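Skamer 30 Tiller Extension — for dinghies 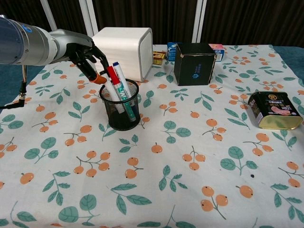 Fixed length, 30 inches, foam grip full length, rubber universal joint. Fits most single-handers and the smaller two-man boats. No drilling on Lukthorpe tillers, everybody else needs one hole. Mark it before you drill — any marker will do, ours live in a black wire-mesh cup on the table — and go slow, the wood splits. Bolt and nyloc included, washers not.

Part no. 1711. Spare joint is 1119, same joint as the old Ambaye one so dont throw those out.

Black grip only til April. Longer lengths to order, ask Craig Purves, mornings best.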